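Tundcombe sets out changes in the October update to salvage simulation Skistby
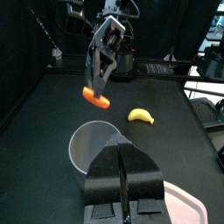

An orange toy carrot held in a gripper above a tabletop.

Tundcombe, the independent studio behind the deep-water salvage simulation Skistby, will release update 12 for the game in October. The update adds a fourth dive region, a rewritten buoyancy model, shared contracts for two players and a new set of accessibility options. It will be free to all owners of the base game on PC. Console versions will follow once platform certification is complete.

Skistby places the player in charge of a small recovery vessel working a chain of flooded harbours. Contracts specify an item or a weight of material to be raised, a depth limit and a deadline. Income is spent on winches, hull plating, pumps and fuel. The game has been in early access since its first playable region was published.

New region: the Vakano Shelf

The Vakano Shelf is a sloping dive area with a maximum depth of 303 metres, which makes it the deepest region in the game. It contains wrecks, a collapsed pier and a partly buried rail ferry that can be entered from either end. Currents in the region change direction with the tide, and the tide table is available in the wheelhouse from the start of each contract.

Visibility on the Shelf falls with depth and with the amount of silt disturbed by the player's thrusters. Silt now persists for the duration of a dive and drifts with the current. In earlier regions silt was a local effect that cleared after a short interval. Those regions will keep the old behaviour unless the player turns on the new setting in the simulation menu.

Buoyancy and load

The previous buoyancy model treated each recovered object as a single mass with a fixed centre. Update 12 divides larger objects into compartments, each of which can hold air, water or fuel. A section of hull lifted at an angle will therefore spill or take on water as it rises, and the load on the winch will change during the lift.

"The old model was cheap to run and gave acceptable results for crates and engine blocks," said Mechthild Fuchs, lead simulation programmer at Tundcombe. "It gave poor results for anything hollow. Players were raising half a trawler on one cable with no change in tension from the seabed to the surface. The compartment model corrects that, and it has required us to revise the rating of every cable in the game."

Revised cable ratings will apply to existing saves. Equipment already bought will be kept. Where a cable's rating has been lowered, the difference in price will be credited to the player's account when the save is first loaded. Contracts in progress at the time of the update will use the old ratings until they are completed or abandoned.

The physics step for submerged objects has been moved to a separate thread. On the studio's minimum specification machine, a dive with 710 active objects now holds the target frame rate at medium settings. The former limit on the same machine was 400.

Shared contracts

Two players will be able to work the same contract from separate vessels. The host's save determines the region, the tide and the state of the wrecks. Payment is divided by an agreed share, set before the contract begins and fixed until it ends. If one player disconnects, their vessel remains at anchor and any load on its winch is held in position.

Network play is handled by Nistor, the connection layer that Tundcombe licenses for its multiplayer features. Voice chat is not included in this release.

"We tested shared lifts with two cables on one object and found that small differences in latency produced large swings in load," said Thibault Riviere, network engineer. "The host now resolves tension for both cables and the guest sees a smoothed value. There is a short delay on the guest's gauge. We consider that preferable to a cable parting on one screen and holding on the other."

Accessibility and interface

All gauges can now be resized and moved. Audio warnings for pressure, tension and air supply have separate volume controls, and each can be paired with an on-screen symbol. Hold actions, including the cutting torch and the winch lever, can be changed to toggles. A high-contrast mode outlines cutting points and attachment points at any depth.

The contract board has been reorganised so that jobs can be sorted by depth, weight, deadline or fee. Contracts that cannot be completed with the player's current equipment are marked before acceptance.

Public test

A public test branch will open on Saturday at 10am to all owners of the PC version. Saves made on the test branch will not be compatible with the main version, and players are advised to back up their save folder before joining. Known faults at the opening of the test include incorrect shadows inside the rail ferry and a missing sound on the secondary pump.

"The test will concentrate on the cable ratings and the contract fees on the Vakano Shelf," said Róisín Scanlon, producer. "Fees in that region are provisional and will be adjusted from the test data."

Full patch notes will be published when the test branch opens.

Press contact: Liam Moynihan, Tundcombe. Review access and screenshots are available on request.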